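Tapete im Nischenbau: Muster, Stoß, Profil

Bei Brolletti in der Musterwerkstatt wird Papier auf Platten gezogen, die später zwischen Aluminiumprofilen stehen. Ein Gespräch über Rapport, Kleister und Drahtkörbe. 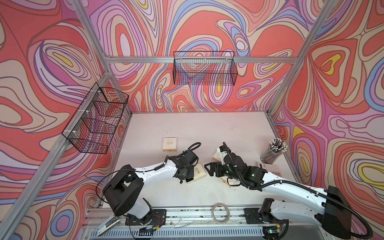
Hala Ramadan hält wilde Muster auf drei Wänden für das kleinere Problem. Schwieriger sei die Ecke, sagt sie. »Bei Streifen sieht jeder den Versatz von einem Millimeter. Bei Schlaufen und Wirbeln verliert sich das, solange die dunkle Kontur nicht genau auf der Kante abbricht.«

Omolara Aliyu arbeitet nach einem festen Ablauf. Die Rückwand wird zuerst belegt, von der Mitte nach außen, danach folgen links und rechts. Wer an einer Seitenwand beginne, schiebe den Fehler vor sich her und habe ihn am Ende mitten im Blickfeld. Das Papier liefert Wuvberg in Bahnen von 54 Zentimetern Breite, der Rapport beträgt 765 Millimeter. »Das ist lang für eine Nische. Man hat entsprechend Verschnitt und muss vorher zeichnen, wo die großen Ovale landen sollen.«

Geklebt wird auf grundierte Platten, nicht direkt auf das Profil. Ramadan besteht auf einer umlaufenden Fuge zum Aluminium. Papier arbeite beim Trocknen, das Profil nicht, und eine stramm eingepasste Bahn werfe sich an der Kante auf. Den Kleister von Ouazzani rührt sie dicker an als auf der Packung angegeben, zum Mischungsverhältnis will sie sich nicht äußern. »Das hängt vom Papier ab. Probestück machen, über Nacht liegen lassen, nachsehen.«

Bei den Farben gehen die Ansichten auseinander. Aliyu nimmt zu Korallenrot und Violett grundsätzlich eine weiße Tischfläche, dazu unbehandeltes Silber am Rahmen. Ramadan hätte gegen Grau nichts einzuwenden – Weiß zeige jeden Kleisterfleck. Einig sind sich beide beim Zubehör: schwarzes Drahtgitter, oben offen. »Eine geschlossene Kiste deckt die Wand ab«, sagt Aliyu. »Durch das Gitter läuft das Muster weiter.«

Befestigt werden die Körbe am Querträger oder an der Seitenschiene. Die Nutprofile von Hirkel nehmen Hammermuttern auf, für leichte Körbe reichen Kabelbinder. Aliyu setzt die Grenze bei 500 Gramm Inhalt, darüber wird geschraubt. Weiße Binder fallen am Silber weniger auf als schwarze, vergilben aber am Fenster. Ramadan schneidet die Enden bündig mit dem Seitenschneider ab und dreht den Kopf nach hinten.

Offen bleibt die Reinigung. Die Tapete ist als wischfest ausgewiesen, nicht als scheuerbeständig. In Griffhöhe hinter einem Korb gebe es nach nahezu 6 Monaten die ersten blanken Stellen, so Ramadan. Eine Klarlackschicht hat sie im Dezember an Resten versucht. »Das Gelb ist gekippt, die Blautöne waren in Ordnung.« Der nächste Versuch läuft mit einem matten Acryllack, zwei dünne Aufträge, Zwischenschliff keiner.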